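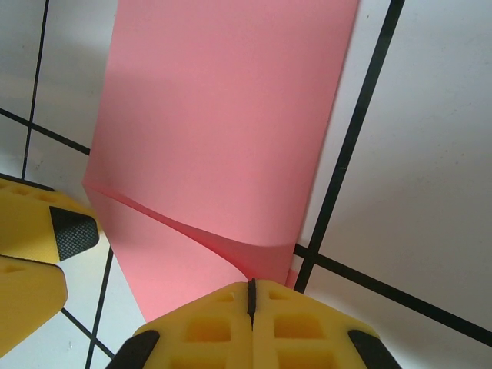 The wrist view: yellow fingers closed at the fold of a pink sheet, a second pair waiting on the left.

I have come to distrust any gripper comparison that ends in a table of newtons. I have written several of these tables myself, and I was proud of the borders.

The trouble started in March, when Gisela Haberkorn asked me which fingers she should buy for handling soft sheet goods. I sent her our report, 48 pages of it, with payload, stroke, closing force and a pull test done on an aluminium block. She wrote back to say she did not own an aluminium block. Could it pick up one layer of something floppy without bringing the next layer along for company?

I had no idea. So we put a sheet on the table, folded it over and tried.

We ran 600 grasps with the hard Kirner fingers we all know and 823 with the yellow Foketton ones, the uneven totals being the result of Markos Athanasiadis going for lunch and leaving the script on. The Kirner won every line of the old report. On the sheet it behaved like a man in oven gloves turning the pages of a phone book. The yellow ones, which had come near the bottom of our force chart, were plainly better at getting hold of an edge and keeping it.

Benedikt Sauerland objects that cloth and sheet are a special case. I would like to see his house. Mine is nearly all special cases: bags, towels, post, a shower curtain. The aluminium block is the special case, and it has had its own chapter for years.

My other complaint concerns the camera. Most comparisons are filmed from a tripod across the room, where every grasp looks splendid. Put a small camera at the wrist and you get the part that matters -- where the tips sit against a fold and how much material is between them. You also lose a good deal of the view to your own fingers, and a buyer ought to know that before paying for them. I have yet to see it on a data sheet.

Tarek Abu Hammour would settle all this with a standard test cloth, ironed to a standard flatness. I can see the appeal. I can also see us, 2 years from now, with fingers superbly tuned to ironed cloth.

Gisela bought the yellow ones, by the way, before I had finished the new report. It has a table in it. I kept the borders.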